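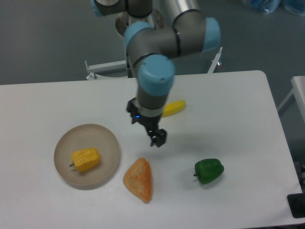

**Progress report to Adberg, 23 January 2019**
Prepared by Genji Takeda

Collection of tabletop grasping examples reached 350 accepted episodes against a target of 600. The current set uses toy food (banana, bread slice, yellow and green bell peppers) and one beige plate. Item positions change between episodes.

Open items:

- Trevor Hollis is relabeling 8 episodes with wrong end times.
- Training on the Hulme split starts once 6 held-out layouts are recorded.

No change to the budget is requested.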